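Camera cable on the arm pulls when the wrist turns, how to fix it?
Asked in Home and Shared Workshop Builds, 13 December 2019 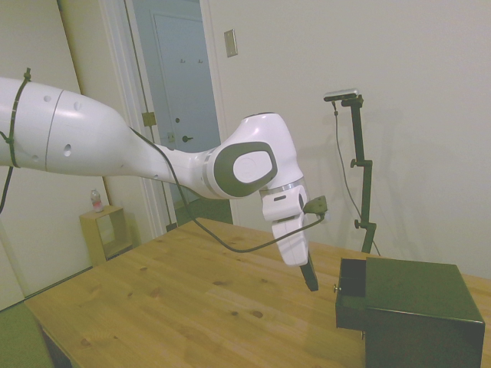
Ludivine Carré
Which joint is turning when the cable pulls? Please add this to your post, it changes the answer.

Hervé Picard
Good evening to all. I am building a setup at home where the arm must open and close a small drawer. The arm is on its base beside a pine table, and the camera on the gripper sends its picture by a long cable which goes back along the forearm. I left a loop so the wrist can move freely.

My problem is the following. When the last joint turns more than 73 degrees, the loop becomes tight and the camera moves a little on its mount. After this the position of the knob is wrong in my program, and the finger closes beside it. I must then calibrate again. I have done this calibration 42 times now and I am a little tired of it.

If I make the loop longer, it touches the table or it catches the drawer. If I make it shorter, it pulls earlier. I have also a second sensor on a stand behind the table, but it does not see well inside the drawer. Is there a good way to guide this cable without buying a complete cable kit?

Edit: for Ludivine, it is the last joint, the one just before the gripper. The others give me no trouble.

Ludivine Carré
Thank you for the edit. In this case I would not change the length of the loop first. I would fix the cable at the camera side, so that the connector never receives the force. A small printed clamp on the gripper housing is enough. Leave a few centimeters free between the clamp and the connector.

Then put a second fixing on the forearm, with a soft strap and not a hard tie. The cable must be able to slide in it a little. Between these two points you let it make one wide turn around the wrist, in the direction where you have the most rotation. Before each session, bring the last joint to the middle of its range. Many people start near one limit without noticing, and then every movement winds the cable on the same side.

Please try this slowly, with the speed limit on and your hand near the stop button.

skastoria663
Had the same. Just limit the joint to 70 in software, a drawer does not need more.

plovon_b
Limiting the joint works only if your planner can find another way to reach the knob. Mine could not, and it stopped with an error at each second try. I turned the drawer cabinet a little toward the arm and after that the wrist had much less to do. Also check the 2 screws of the camera mount. If the camera can move when the cable pulls, the mount is too loose anyway.

Hervé Picard
Thank you, I will print the clamp and turn the cabinet. I write again when I have tested both.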